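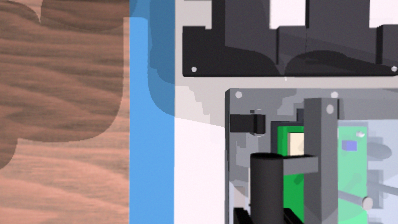

3 Mar 2025

Wedham standpipe and pumping inquiry, contract papers. Continuation of the reconciliation work.

Aim for this session: get the payment vouchers from the council's boxes matched against the Dafis export, so that the inquiry panel has one list to work from before it calls the contractor. The panel wants to know what was paid to Andard for the pumping station refit, under which vote the money was released, and whether the full council approved the later variations or only the works sub-committee did.

Material in hand:
Dafis export, one flat file, 3963 lines. Covers all water account spending, not only the refit.
Scanned vouchers, 1008 sheets, delivered on two drives. Second drive is a partial copy of the first with different file names.
Minute books, full council and works sub-committee. Bound, typed up to the reorganisation, loose-leaf after it.
The standing orders of 1985, with amendments pasted in. Still in force for contract approvals as far as I can establish.

Duplicates first. Compared the two drives by file contents, not name. Most of the second drive dropped out. What remained were re-scans of the same sheets at a higher setting, so contents differ even though the voucher is the same. Had to go by voucher number for those. Kept the higher-quality scan in each case and logged the other one as superseded. Nothing deleted.

Voucher numbers are not unique. The council restarted the sequence at each financial year and the year is not printed on the older form. Built a key from voucher number plus date of signature plus payee. Where the date is illegible the key fails and the sheet goes to the manual tray. Do not try to fill in the date from the neighbouring sheet, the boxes have been re-ordered at least once.

Payee names are the next problem. Andard appears under its full trading name, under a shortened form, and in a few places under the name of the site. Itotlow, which did the pipework as subcontractor, is paid direct on several vouchers although the contract says all payment goes through Andard. I have not merged any of these. The mapping table has a column for the name as written and a column for the name as we read it, and the report should quote the first.

Matching run, pass one: exact amount, exact key. Clean result for the early part of the contract, poor after the first variation. Dafis records the variation payments net of retention and the vouchers show them gross. Added the retention rate from the contract schedule as a second test and most of the gap closed.

Pass two: allowed a date difference of up to 6 days between signature and posting. Looked at the finance office's own procedure note and this is the window it gives. Widening it further brings in false matches with the chemical supply account, where the same round sums recur month after month. Leave the window as it is.

Pass three: one voucher to several Dafis lines. Only tried where the voucher itself shows a split between votes. Works, but slow, and each one needs eyes on it. Half of the split vouchers still to do. 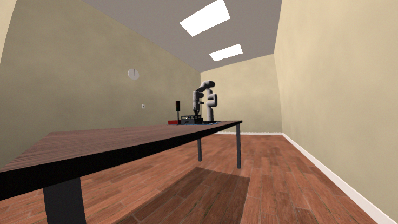 White robotic arm at the far end of the long table.

Minutes. Read the works sub-committee book against the variation list. The contract had four variations. The sub-committee minutes record a resolution for the first, second and fourth. For the third there is an item on the agenda sheet, and the minute for that meeting goes from the item before it to the item after it. The numbering in the minute does not skip, so the items have been numbered again after typing or the third variation was never minuted in the first place. Cannot tell which from the scan. Have asked for sight of the original page.

Full council book: the first variation was reported and noted. "Noted" is the word used throughout. Standing orders distinguish between noting a report and adopting it, and only adoption carries approval for sums above the delegated limit. The second variation is above the limit on any reading. The first is above it only if the contingency sum is counted in. The council's written statement to the panel says all variations were "duly approved", without giving a meeting for any of them.

This is a point for the panel's legal adviser and not for us. Our note should set out the wording of each minute, the sum, and the limit then in force, and leave it there. Earlier draft had the phrase "without approval" in the heading of table two. Changed to "no adopting resolution found".

Delegated limit: amended twice while the contract was running. The pasted slips in the standing orders are undated. One can be tied to a council resolution, the other cannot. Until the second is dated, the table needs two columns, one per possible limit. Ugly but correct.

Problems with the Dafis file itself:
Posting date and value date are swapped in one block of lines. Obvious once sorted, since value dates there fall on days the office was shut.
Reversals are shown as positive sums with a letter code in the narrative field. If you total the column without reading the code you overstate spending. I suspect this is how the figure quoted in the Wedham council chamber was arrived at. Not tested yet.
Some narrative text is truncated by the export. Ask for the long field.

Checked the reversal code by hand on a small batch against the bank advice slips. All agreed. Will treat the code as reliable until one fails.

Itotlow direct payments. Each voucher has the usual two signatures and a typed line, "paid at request of main contractor". No letter of request is attached to any of them. The attachments box on the form is ticked on all of them. Either the letters were filed elsewhere or the tick was habit. Added to the request list for the clerk's department.

Request list as it now stands:
Original minute page, third variation
Dated copy of the second amendment slip
Letters of request for the Itotlow payments
Dafis export again, with long narrative field and user code
Retention release certificate, final account

Housekeeping. Master list saved under a new version, old version locked. Scripts for passes one and two are in the shared folder with a short note on running order. Pass three has no script and will not get one. Anyone picking up the split vouchers, please write initials and the Dafis line reference on the log sheet, not on the print.

Next: finish the splits, total the refit payments with reversals taken out, then redo table two with both limits. Manual tray after that. Check whether the chemical supply account shares a vote with the refit in the final year, as two of the splits suggest it does.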